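Re: [geltutent-dealers] table moves + hall B load in

On the load-in thread, somebody wrote:

> Got the new floor map and we're on a different row than what we signed
> up for in April. Is this final? Also the packet says doors for dealers
> at 7 but the website says 8. And are we still sharing the freight
> elevator with the cosplay repair people, last year that was a 2 hour
> wait with a full cart. Would like to know before I book the van.

Ok quick answers, I'm typing this between calls.

Map is final. Yes really. Row C got pushed back because the Relutis stage needs the extra depth for the masquerade, they're bringing in their own lighting this time. 19 tables moved, all of them in C and D. If your number starts with A or B you're fine, stop reading.

Doors for dealers is 7. The website is wrong, I've asked for it to be fixed twice. Badge desk opens at 6:30 on the Colombo Street side, NOT the main lobby, main lobby is for attendees only until noon. If you go to the main lobby they will send you all the way round the building.

Freight elevator: cosplay repair has the small one by the kitchen now. Dealers get the big one until 9:30, after that its the Elham crew hauling arcade cabinets and you do not want to be behind them. Carts under 66 inches tall or it won't clear the gate.

Plush and blind box sellers, please read. Every item needs a price on it or right next to it. Last show we had too many people at the info desk asking us to settle what something cost. Tag, label card, sign, whatever, just so a person can read it without asking. Cloths have to cover the table but can't hang into the aisle.

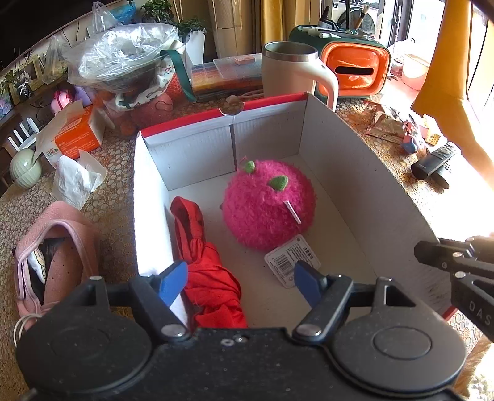
Pink plush and red umbrella, label card in the box.

Art alley folks, different rules for you, see the other packet. Prints on the back wall panels are ok up to 7 feet, no tape on the panels, clips only. I have a bag of clips, first come.

Power is $25 a day if you didnt preorder. Bring your own strip. Pre-reg is at 647 which is nearly double where we were this time last year so bring change, the ATM in the lobby ran out by lunch last time and I dont expect better.

Still need from some of you:
- tax permit number
- name spelled how you want it on the badge
- whether you need a second chair

Reply to me off list with those, not to everybody. And trim your quotes please, the digest people are getting the same map thread over and over.

Van parking I'm still waiting to hear on. Will post tonight if they call back, otherwise tommorow morning.

dealers desk, Geltutent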